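Voltavel Men's Trail Running Vest, 2 Liter
Color: Slate / Lime
Sizes: S, M, L, XL

We don't normally get excited about running vests. Most of them are a backpack with the bottom sawn off, sold at twice the price to people who run for forty minutes and could have had a drink at home. So take what follows with that in mind.

The Voltavel holds 2 liters in a soft bladder at the back, plus two front pockets that will each take a small flask. Flasks are not included, and the box shows them anyway. The maker says the vest "disappears on the body." It doesn't. Fully loaded you will know it's there, mostly between the shoulder blades, and on long downhills it slaps a bit until you've drunk the first third. What we will say is that it slaps less than the Bodano we used to stock, and the side straps stay where you set them.

Sizing runs small. Femke Martens in our store is a medium in everything and wears the large. If you plan to put it over a jacket, go up again. 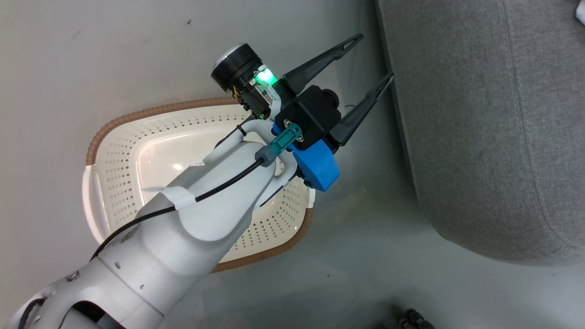

The fabric is called "climate-active mesh" on the tag. It's mesh. It dries overnight on a radiator, and the shoulder edges haven't rubbed on any of our testers so far. Walid Moussa wore his for 82 miles over several outings and had one complaint, about the whistle, which he found too quiet to be any use. We tried it in the parking lot and agree with him. Carry your own.

Pockets: 14, according to the maker. You only get to that number by counting the loop for poles and the sleeve inside the sleeve. The phone pocket fits most phones without a case and very few with one.

Care: hand wash, cool. Take the bladder out first and leave the cap off while it dries.

Is it worth the money? If you race long distances on trails, probably. If you run on roads with water fountains, buy a belt, or buy nothing. The cheaper Masri vest is fine up to half marathon distance and we'd sooner sell you that.

Returns accepted unworn with tags. The new colors are due in September, with no other changes that we've been told of.

Customer review, Darcy Pryor, July 13, 2019
Good vest. Bite valve leaked until I tightened it. Ignore the whistle.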